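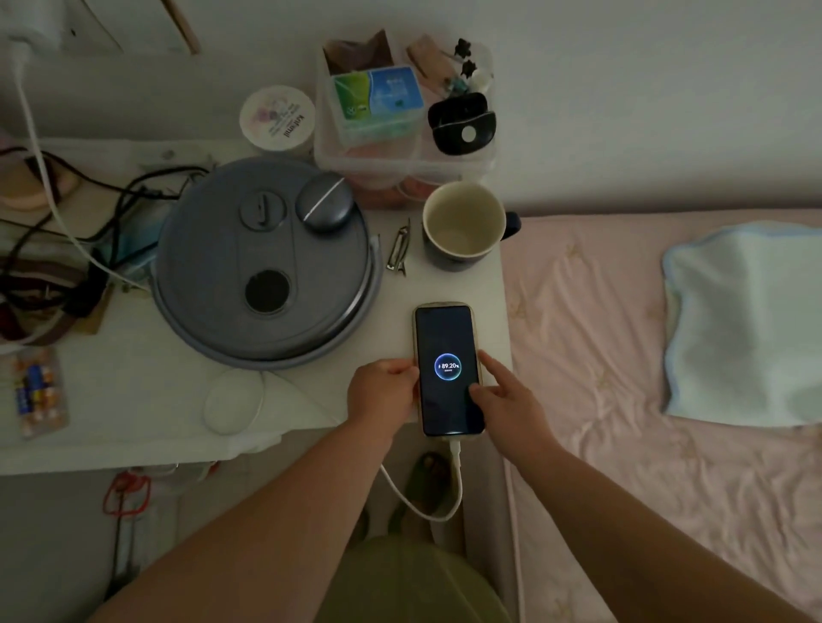

Call for participants: first-person recording of household tasks

The Mokell project is looking for adults to record everyday tasks in their own homes. The recordings are used to test whether a robot policy trained on head-mounted video alone can learn the order and timing of two-handed work. Earlier results, based on 404 clips of plugging in and unplugging small devices, showed that policies trained in tidy labs did poorly on crowded surfaces. The current round is limited to real rooms, left as they are.

What you will do

You will wear a light head-mounted camera and carry out short tasks from a printed list. The charging set covers fitting an adapter to a wall outlet, connecting a cable to a phone and checking the screen.

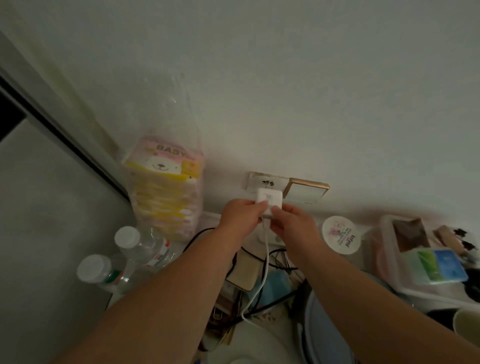

Each task is repeated from a new starting position. Work at your normal speed and do not move items out of the way beforehand. If a cable catches or you drop something, keep recording – failed attempts are labelled and kept.

Time and payment

Two sessions of 2 hours each, at least one day apart. Payment is made after the second session. The target for this round is over 1000 clips.

Who can apply

You must be 18 or older, have use of both hands and live within the Rutano or Tyagi postal areas. Glasses are fine. Left-handed people are especially encouraged to apply, as they are under-represented in the present set. 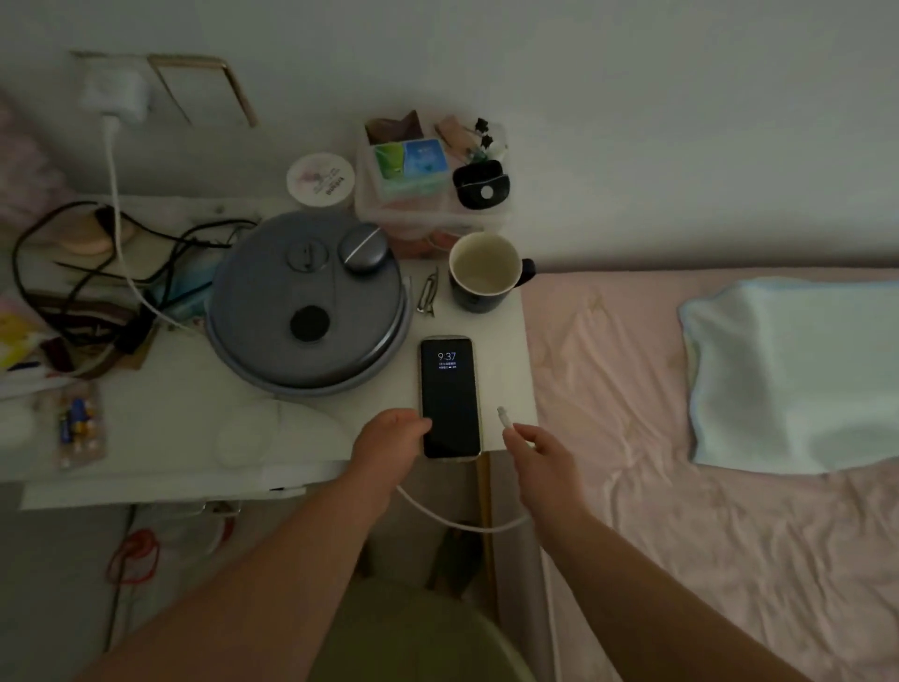 Faces, documents and on-screen messages are blurred before any clip is released to the labelling team at Cendico. You may withdraw your recordings at any time up to the data freeze in December.

To apply, write to Graham Bellamy, study coordinator, quoting reference 3355. Applications close 29th September.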